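# Worn grip pads blamed for dropped parts at Filik workshop

Hand-held gripper work at the Filik workshop was halted for most of Saturday after a run of dropped pieces was traced to worn padding on the fingers. There were no injuries. One glass measuring jug was broken.

The workshop uses the tools to record tabletop handling tasks, which are later used to train the arms on its packing line. An operator squeezes the tool by hand and picks up ordinary items one after another. The fingers are hard printed blocks, and a thin rubbery pad on the inner face does the gripping.

Myrtle Gallagher, who runs the morning shift, said the first drops came before 10 a.m. and were put down to a tired operator. Two people swapped places and the drops went on. By noon the log showed 37 failed picks on a single tool. On a normal day the same tool has eight or fewer.

"It would close fine and you'd feel it take hold," Gallagher said. "Then you'd lift, and the thing would turn and slide out the bottom. The jug went that way. It was over the table edge when it let go."

Work stopped on that tool shortly after the jug broke. Gallagher had the other tools checked before anyone picked one up again, and two more were set aside.

Amos Kincaid, the technician who took the first tool apart, said the motor side and the linkage were sound and the screws were tight. The trouble was at the fingertips. The pad had started to lift along its edges, so an object pressed against it could move with the loose layer while the block behind stayed put. Smooth, heavy items were the worst. Soft packets and cloth gave no trouble at all, and Kincaid said this probably hid the problem during the previous week, when most of the tasks involved folding.

The pads are supposed to be replaced after 40 hours of use. Kincaid said the tool had gone well past that. Hours are written on a paper sheet kept with each charger, and the sheet for this one had been moved to a different bench along with its charger in June. Nothing had been entered on it afterward.

There is also a question about the pads themselves. The workshop changed suppliers in the spring, from Hareo to Plomum, and the newer material is thinner. Kincaid did not want to blame it yet. He has fitted one tool with the last of the old stock and another with new pads and will run both on the same set of jars until one starts to slip. Plomum has been sent two of the removed pads and has not replied.

Recordings made on the three tools are being held back from the training set. Kamolrat, the packing company that receives the finished work, was told on Saturday afternoon and agreed to a later delivery. Over half of the recordings are expected to be usable once the failed picks have been marked. The rest will be done again.

For now, operators have been told to run a thumb along both pads before each session and to stop if an edge lifts or threads are hanging from it. Glass items are off the task list until the pad test is finished. The hours sheets have been taped to the tool cases, and Gallagher is asking for a counter that records use without anyone writing it down.

The two tools that passed the check went back into use at 4 p.m. The other three stay on Kincaid's bench until new pads are fitted.
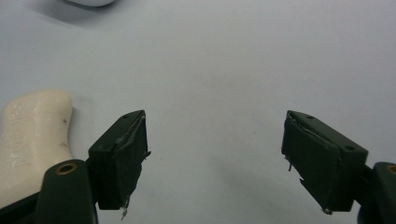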